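3.2 Container layout and assignment of items

The layout used in the second half of the study was fixed after a pilot in May, in which items were sorted into a single divided tray. The divided tray was abandoned. Items of different heights leaned across the partitions, and the assignment of a leaning item to one compartment or the other was left to the judgment of the person scoring. Separate bins standing on an open tabletop removed most of these cases.

Three bins were used. The blue and red bins are open rectangular trays with ribbed outer walls. The third is a white box with a handle cutout near the top rim of one wall. Bins were always set out in the order blue, red, white, reading from left to right. Small differences in angle were tolerated, as the pilot had shown no effect of bin angle on the assignment of items. A plain wall and a white table surface were kept throughout so that the colored bins could be separated from the background by a simple threshold. The white box does not separate well under this procedure, and its outline was entered by hand in all 370 sessions.

Items were grouped by color before they were grouped by shape. Light blue cylindrical items were assigned to the blue bin and black upright items to the red bin. The two groups differ in outline as well as in color, and this redundancy was intended. Ferri had observed in the Prillilport sessions that color alone produced disputed cases under warm lighting, while the outline of an item standing in an open tray could be read from more than one side. Labels on the items were ignored in scoring, whether or not they could be read.

An item was scored as placed when it stood within the rim of a bin and was no longer held. An item partly inside a bin but still held was scored as in transit and was excluded from the count for that moment. Items hidden by a bin wall were scored from the elevated view alone. The lower view was consulted for contact between an item and the rim, which is difficult to judge from above.

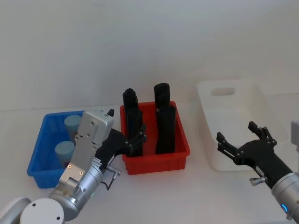
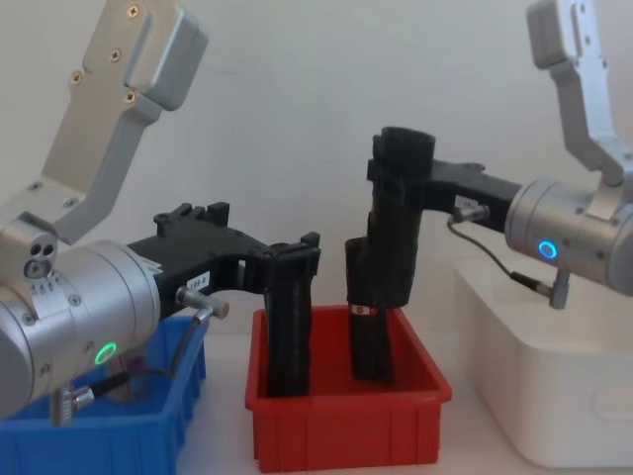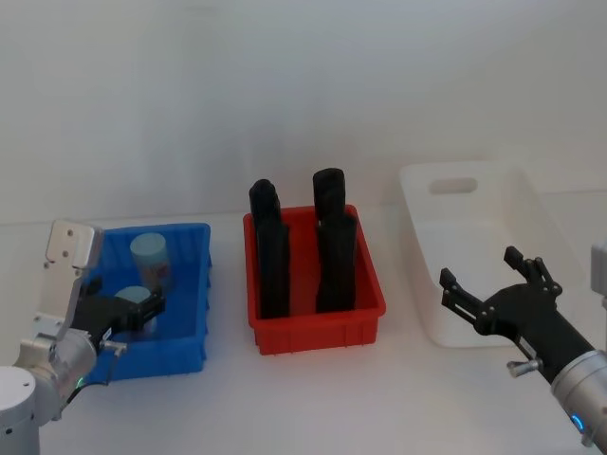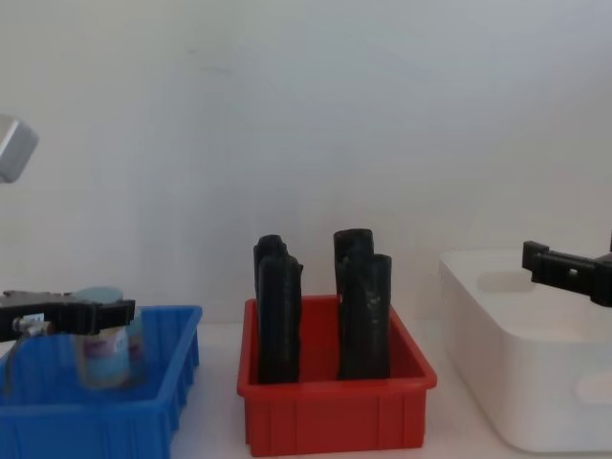
Figure 4. Tabletop layout with blue and red bins, seen from two viewpoints.

Scoring was carried out by two raters working separately, with disagreements settled by Mazza. Of the more than 3000 placements scored, 164 required a second reading. Most of these concerned the boundary between placed and in transit, and only 12 concerned the choice of bin. The raters worked from the same written sheet, a revised form of the Lorente protocol in which the category "resting on rim" was merged with "in transit." The merged category is less informative, but the original distinction could not be applied consistently to round items.

The spacing between bins was not controlled beyond the requirement that the bins not be stacked or nested. This should be kept in mind when comparing the present results with those of the Unon layout, where bins were held in a rack at fixed intervals. The effect of spacing on the order in which bins were filled is taken up in Section 4.1.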